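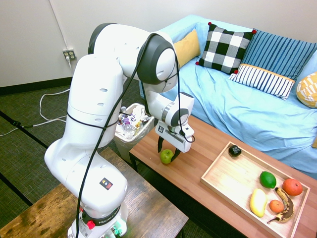

Gripper at the green apple, fruit tray on the right.

Home Gallery Budget Contact

September, by Kadir Ertürk

We are planning the equipment for the Purndale room, and these pictures show the work that the money must cover. One arm is enough for the first year.
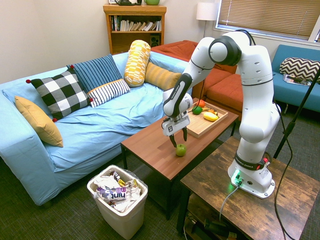
The second gripper is still on the list, at 969 dollars from Idholm. Dağdelen asks 769 for the same type, but delivery takes 73 days. Necati Karakaya prefers to wait. 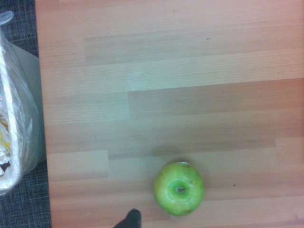
Still to order

Spare fingers, two pairs. Cable clips, 29 dollars. A stronger side table, if Clernoner answers our letter.

Last updated: September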